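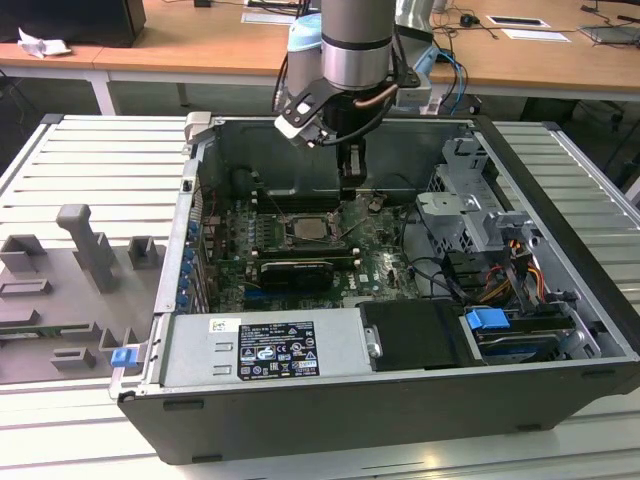
*Interior of a desktop computer tower lying on its side, with the processor exposed in its socket.*

A **computer tower** is an upright case that holds the main parts of a desktop computer. The monitor, keyboard and mouse connect to it from outside. Most towers are opened by taking off one side panel, and repair work is usually done with the case laid flat so that the motherboard faces up.

## Parts

The motherboard is the largest circuit board in the case. The processor sits in a socket on it, held by a retention bracket, and is normally covered by a cooler. Memory modules go in long slots near the socket. Graphics cards and other add-in boards fit into expansion slots, with their metal brackets lined up along the rear wall.

The power supply is a metal box with vents. Its label carries certification symbols. Hard drives are mounted in sleds or carriers, and on many office models the handles and latches are colored, often blue, to mark parts that can be removed by hand.

## Servicing

Power is disconnected before the panel comes off. When a cooler is removed, the old thermal paste is cleaned away and a fresh layer applied before it goes back on.

## Reuse

Used towers are often refurbished for schools and offices. In August, the Bellmont repair shop Prinby, run by Kekeli Appiah, listed 493 refurbished towers, 100 of them sold without drives.

## See also

- Motherboard
- Power supply unit
- Drive bay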